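4. Working safely around the folding cell

Welcome back! If you have come straight from Section 3, your Kenuto cell is bolted down, powered up and talking to its controller, and you are probably itching to run some laundry through it. Please give this section a quarter of an hour first. Most of what follows grew out of the house rules that Valentin Pană wrote for the Risambridge workshop, and we have kept his order of doing things since it suits the way people really move around a table.

4.1 Before each session

1. Walk all the way around the cell and look for cables, hangers, mugs and anything else that has wandered inside the yellow floor line.

2. Press each of the 2 emergency stops in turn. The status lamp should go red both times. Release them with a quarter turn and reset from the Voltix panel (never from the laptop).

3. Wipe the gripping pads with a dry, lint-free cloth. Light scuffing on the outer rim of a finger is ordinary wear and can be left alone. A pad that is lifting or has lost its ridges has to be changed before you go on.

4. Set the arm speed to "Teach" and write your initials in the log.

CAUTION: Tie back long hair and take off lanyards, scarves and dangling bracelets. The arms are gentle with cotton, but they don't know your sleeve from a shirt's.

4.2 Laying out a garment

5. Ask for the table by pressing HOLD, and wait for the steady tone. If the tone pulses, one of the arms is still finishing a move, so keep your hands back a little longer.

6. Lay one garment face up and smooth it outward from the middle with your palms. It needn't be perfect, and a few ripples across the chest are fine.

7. Step back over the line, say "clear" out loud so that your partner can hear it, and release HOLD.

Note: Check pockets and seams for pins. Fault code 113 means a finger has met something hard, and you should stop and look by hand before you clear it.
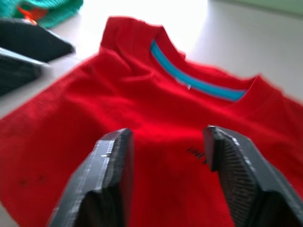

FOLDING CELL > GOOD PRACTICE > OPEN GRIPPERS

4.3 While the arms are over the table

A gripper that is open above a shirt, as with the red tee, still counts as a working gripper. Keep out until you have the steady tone, however tempting it is to reach in and tug a crease flat, and remember to look for the second gripper as well as the one nearest you.

8. Watch from the operator's side, with one hand near the stop.

9. If the fabric snags, press HOLD and let the arms settle. Don't pull against a closed finger.

10. When you are done for the day, park both arms, switch the panel to "Rest" and take the key with you.

Questions about these rules go to Emiliano Escobedo at extension 400, who is always glad to hear from new operators. Pad replacement is covered in Section 5.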